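보도자료
배포일: 2023년 5월 31일
배포: 남비(Namby) 생활문화팀

남비, 집밥 기록 프로젝트 '폰움(Ponum)' 두 번째 시즌 참가 가구 모집
할머니의 손대중을 그램으로 옮겨 적는 여름, 총 64가구와 함께합니다

생활문화 단체 남비가 가정의 조리법을 글로 남기는 프로젝트 '폰움'의 두 번째 시즌을 시작한다. 올해는 64가구를 모집해 각 집에서 대대로 해 온 음식을 기록하고, 9월에 책으로 묶어 펴낼 예정이다.

지난 시즌에 모인 조리법은 모두 1,206편이었다. 김치와 장아찌가 가장 많을 것이라던 예상은 보기 좋게 빗나갔고, 국과 찌개가 쏟아져 들어왔다. 같은 미역국인데도 들깨를 넣는 집, 감자를 넣는 집, 마른 새우를 한 줌 갈아 넣는 집이 다 달라서 편집팀이 점심마다 번갈아 끓여 먹었을 정도다! 이 가운데 여러 편은 남비 홈페이지에서 지금도 읽을 수 있다.

이번 시즌의 주제는 '간'이다. 소금, 간장, 된장, 액젓, 설탕처럼 집집마다 늘 쓰는 양념을 언제, 얼마나, 어떤 순서로 넣는지 적어 본다. "적당히", "한 꼬집", "맛을 봐 가며" 같은 말은 원고에 그대로 살리되, 그 옆에 저울로 잰 무게를 나란히 적는 방식이다. 참가 가구에는 기록장과 소형 저울, 계량스푼을 보내 준다.

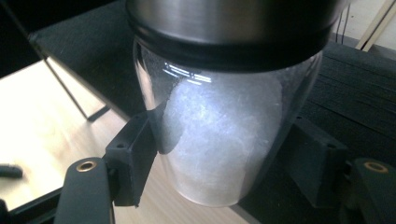 하얀 가루가 담긴 뚜껑 달린 유리병.

프로젝트를 총괄하는 에텔카 보즈시크(Etelka Bozsik) 편집장은 "지난해 원고를 읽다 보면 소금 넣는 대목에서 꼭 이야기가 길어졌다"며 "시어머니와 다툰 이야기, 이사하고 물이 달라져 국 맛이 변했다는 이야기까지 나와서 이걸 주제로 한 권을 만들면 얼마나 재미있을까 싶었다"고 말했다. 이어 "글솜씨는 전혀 걱정하지 않으셔도 된다. 전화로 불러 주시면 저희가 받아 적겠다"고 덧붙였다.

참가 가구는 음식 두 가지를 골라 기록한다. 한 가지는 평소 자주 먹는 반찬이나 국, 다른 한 가지는 명절이나 생일처럼 특별한 날에 하는 음식이다. 두 세대 이상이 함께 참여하면 더욱 좋지만 혼자 사는 분도 얼마든지 신청할 수 있다. 지난 시즌에도 자취생이 보낸 '두부 반 모 조림'이 독자 엽서를 가장 많이 받았다.

함께 모여 쓰는 자리도 마련했다. 남비 1층 공유부엌 '보드나르(Bodnár)'에서 열리는 기록 모임에는 회당 최대 16명이 참여할 수 있다. 각자 집에서 쓰는 간장이나 된장을 조금씩 가져와 서로 맛보고, 같은 콩나물국을 저마다의 방식으로 간해 비교하는 순서로 진행한다. 작년에 이 모임에서 만난 이웃들이 지금도 계절마다 장을 나눠 먹고 있다는 반가운 소식도 들려왔다.

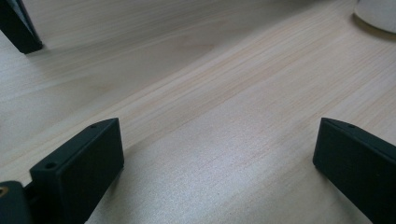 신청 방법 및 일정

신청은 남비 홈페이지의 '폰움' 게시판이나 우편으로 할 수 있다. 신청서에는 기록하고 싶은 음식의 이름과 누구에게 배웠는지를 짧게 적으면 된다. 정식 이름이 없는 음식이라면 집에서 부르는 대로 쓴다. 참가비는 없다.

선정된 가구는 여름 동안 음식을 만들며 기록장을 채우고, 편집팀과 전화나 방문으로 원고를 다듬는다. 사진이 없어도 괜찮다. 필요한 그림은 삽화 모임 '클로르노(Clorno)'의 작가들이 맡아 한 편 한 편 손으로 그려 넣는다.

완성된 책은 참가 가구에 2권씩 보내고, 동네 도서관과 작은 책방에도 비치한다. 출간에 맞춰 보드나르 공유부엌에서는 참가자들이 직접 끓인 국을 나누는 낭독회가 열린다. 낭독회는 신청 가구가 아니어도 누구나 올 수 있으며, 그릇과 숟가락은 각자 챙겨 와야 한다.

남비 소개
남비는 동네의 살림살이와 먹을거리를 기록하고 책으로 펴내는 생활문화 단체다. 공유부엌 보드나르를 운영하며 계절마다 장 담그기, 나물 말리기, 김장 모임을 열고 있다.

문의: 남비 생활문화팀 '폰움' 담당자 (홈페이지 문의 게시판)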